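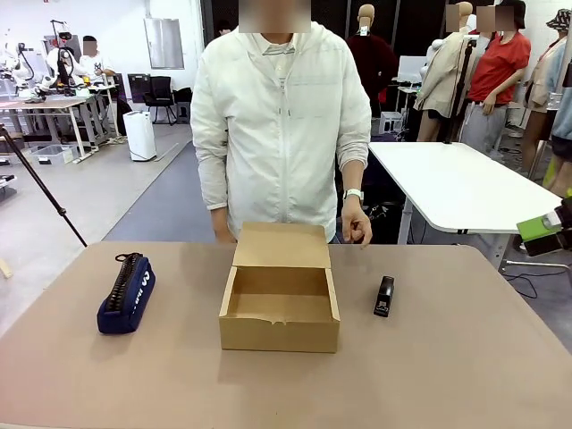

La caja, con el estuche y la grapadora.

8 de septiembre de 2019

Nivel del pozo medido a primera hora, antes de abrir ningún grifo. La sonda marca 68 cm por encima de la rejilla de aspiración. Es menos de lo que esperaba después de las lluvias, pero el terreno aquí es arcilloso y la recarga llega con retraso. Anoto el valor sin corregir. La cinta está algo estirada en el primer tramo y sigo sin contrastarla con la metálica.

Contador de la salida: 503 metros cúbicos. Lo leí dos veces porque el cristal está empañado por dentro y el último dígito se confunde con un ocho.

La bomba (la Wokton) vuelve a arrancar y parar en ciclos cortos con un solo grifo abierto. Comprobé primero el calderín. Corté la corriente, vacié el circuito y medí la presión de aire en la válvula: baja. Había perdido alrededor de 2 décimas de bar desde la revisión anterior. No es mucho y no explica por sí solo la frecuencia de los arranques. Inflé hasta el valor de la placa, puse agua con jabón en el obús y no salieron burbujas. Si la membrana estuviera perforada saldría agua por ahí, y no salió. Queda descartada por ahora.

Después abrí el presostato, un Bister del modelo antiguo con dos muelles. Los contactos tienen picaduras y una capa negra en el lado fijo. Los limpié con lija muy fina y aire. No toqué la tuerca del diferencial. El año que la toqué me costó una tarde devolverla a su sitio y no quedó igual. Con todo cerrado y bajo tensión otra vez, los ciclos se alargan, aunque siguen siendo más cortos de lo normal.

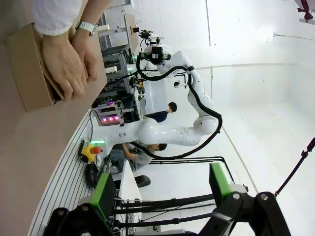 Sospecho entonces de la válvula de retención. Con la bomba parada y todos los grifos cerrados, la aguja del manómetro baja despacio pero baja. Cerré la llave de la casa para aislar el lado de consumo y la caída continuó igual, de modo que el agua vuelve al pozo o se pierde en el tramo enterrado. Recorrí la zanja a pie y no vi hierba más verde ni tierra blanda. Esto apunta a la retención, sin demostrarlo.

Llamé a Wenche Amundsen, que tiene el mismo montaje en su finca de Evside. En su caso el cierre era de latón con asiento de goma y la goma se había endurecido. Me recomienda cambiar la pieza entera y no solo el asiento. También dice que conviene poner la nueva en vertical. La mía está en horizontal, a la salida del codo, lo que deja el obturador apoyado solo por el muelle. No lo había considerado.

Pedido a Brandes: válvula de retención de una pulgada, cinta de teflón, junta para la tapa del presostato. Falta que confirmen la rosca. Pregunté también por un manómetro de glicerina, el actual vibra tanto durante el arranque que la lectura es orientativa.

Por la tarde, viento del oeste y nubes altas. Regué solo los frutales jóvenes, con regadera, para no forzar la bomba. El agua sale clara y sin olor.

Pendiente: contrastar la cinta de la sonda, volver a leer el nivel mañana antes del desayuno, buscar la llave grifa grande, que no está en el cobertizo.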